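Stitia Laboratory Support Desk
Student Projects Queue
Ticket title: Two-arm packing station drops or crushes soft packets
Submitted by: Flornamach student project group
Equipment: Two-arm bench station, parallel grippers
Priority: Normal
Status: Resolved, with one item carried forward

1. Summary of the fault

The group is preparing a packing task for the module assessment in October. Each arm is required to pick a packet from the table and place it in a tote. The task runs correctly with the rigid practice blocks supplied with the station. When the blocks are replaced with instant-noodle packets, the right arm closes on the wrapper, begins to lift and then lets the packet slide out. The left arm holds the packet but presses hard enough to crack the contents.

The group reports that the fault is present on almost 50 per cent of attempts and that it does not depend on the flavour or colour of the packet.

2. Information requested by the desk

The desk asked the group to supply the gripper settings for both arms, the version of the task file in use, and a note of any change made since the station was last signed off. The group was also asked to leave the station as it stood and not to restart the controller, as a restart clears the event list.

3. Reply from the group

Both arms are using the task file named Fevutberg. The closing force is set to 53 on the right arm and to the same value on the left. The only change recorded in the station book is the replacement of the finger pads on the right arm. The pads were taken from the spares drawer and are of the smooth type.

The event list shows repeated "object lost" messages for the right arm. There are no messages for the left arm.

4. Findings

4.1 Finger pads. The smooth pads are intended for card and rigid plastic. They are not suitable for glossy film wrappers, particularly where the film is loose and can move over the contents. This accounts for the messages on the right arm.

4.2 Closing force. The value of 53 was chosen for the practice blocks. It should not be carried over to food packets or to any other item that can be crushed. The left arm has the ribbed pads and therefore did not lose its grip, but the force was too high for the packet.

4.3 Grasp point. The task file directs both arms to the centre of the object as seen from above. A packet lying on its side presents a narrow upper edge, and the centre point may fall on a fold in the film. In that position the fingers take hold of the wrapper only.

5. Actions taken

5.1 The smooth pads were removed from the right arm and a ribbed set was fitted. The smooth pads have been returned to the drawer and labelled.

5.2 The closing force was reduced on both arms, and the approach was slowed over the final part of the movement. The group was advised to raise the force in single steps if a packet slips, and to record each step in the station book.

5.3 The wait after closing was set to 2,000 milliseconds for the test period, so that any slip can be seen before the lift begins. The group may shorten this once results are steady.

5.4 The packets were set out in mixed positions for the repeat test, with the tote placed behind them. 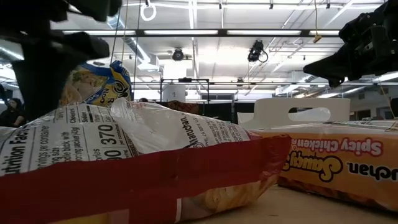
5.5 The task file was saved under the new name Kiiskinen. The earlier file has been kept for use with the practice blocks and should not be overwritten.

6. Result of repeat test

The group ran the revised file for a full practice session. The right arm did not lose a packet after lifting. The left arm completed its picks without further damage to the contents. On 4 occasions an arm stopped short and asked for a new grasp point - in each case the packet was standing upright against its neighbour. This is the intended behaviour of the file and is not treated as a fault.

7. Item carried forward

The group has asked whether the grasp point can be chosen from the longer side of the packet when it is standing. The desk will consider this request with the module staff. Until a reply is given, packets for assessed runs should be laid flat or on their sides.

8. Closing note to the group

Please check the pad type on both arms before each session and enter it in the station book. Damaged packets should be taken off the table and must not be used again for testing. If the "object lost" message returns, reopen this ticket and attach the event list before restarting the controller.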